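I'd been trying to get Zlata Stelmakh to sit still for an hour since February, and when she finally said yes she told me to come to the workroom at Bultonbridge and bring my own coffee, because the machine upstairs makes it taste like soup. So I brought two. She drank both.

Zlata sorts wire. That's the short version, anyway. She started out helping her friend Traian Furtună clear the leftovers out of his repair shop, and now people hand her bags of the stuff wherever she goes. I asked how many bags she has at home and she gave me a look.

"Sixteen at last count, and that was before Easter," she said. "My rule is that they go in see-through plastic or they don't come in the house. If I can't tell what's inside, I'll put it on a shelf and it will die there."

She learned that the hard way, with a cookie tin full of short ends that moved apartments with her twice before she opened it. (I have a tin like that. I didn't bring it up.)

What got me interested was her thing about color. She doesn't sort by it! I figured that would be the first step — reds with reds, blues with blues — and she laughed at me for quite a while.

"Everybody wants to do it by color, it looks so nice. But then you need a piece as long as your arm and you've got a lovely pile of yellow and no idea. I do thickness first, then length. Color I only care about when I'm hooking something up and I want to know which end is which."

So what does she do with a bundle that's all knotted together? Patience, mostly. She lays it flat on a table and finds one loose end and follows it back with two fingers. She never pulls. Till Fuchs, who shares the room some afternoons, pulls, and they've had words.

"Till gets it done in a minute and half of it has kinks," she said. "I take all of lunch. Ask him which of us has to buy more wire."

I did ask him, later, by the door. He said no comment and then said it was him.

We got onto the subject of slotted duct, the long plastic stuff with teeth like a comb that you feed your wires through so they come out where you want them. She loves it. She'd put it behind her TV, under her desk, along the back of the kitchen counter if her sister would let her. Her first length came from a Jundetti order and she cut it with a bread knife, which she doesn't recommend.
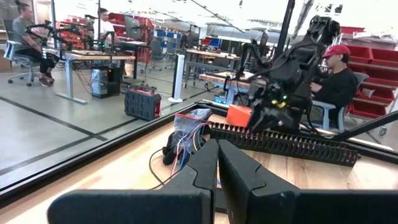
A bundle of colored wires coming out of its plastic bag, with the black slotted comb beside it on the table.

I wanted to know if she lays the wires into the comb one at a time or all together. One at a time, she said, longest first, and each one leaves through the slot closest to where it's going. She leaves a little slack at both ends.

"You'll want to move something later. You always do. If it's tight you have to start over, and then you're in a bad mood and you'll do it worse."

And the scraps? Anything shorter than her pinky goes in a jar, and the jar goes back to Traian, who knows a place that takes copper. The last one got her enough for a sandwich. She seemed pretty proud of the sandwich.

Before I left I asked what she'd tell somebody with a drawer full of old cords and no clue where to start. She thought about it while she wound a blue piece around her hand.

"Take out one bag's worth and shut the drawer," she said. "Do the rest some other day." Then she asked if I was going to finish my muffin.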